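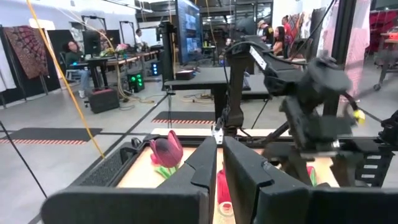

Pink tulip on the table

hanane_h
Does anyone know when the 164 flats at Rirkine will be given out? The housing office told me April, then stopped answering.

amr.aa
My cousin applied and he must wait 90 days more. They check the incomes again.

hanane_h
Again? I already sent my papers 2 times.

erraji
I do not agree with complaining. The checks are fair, some people own a house already.

amr.aa
Fair, yes, but they should write to us. Go to the Zumeda desk before 10, the queue is shorter.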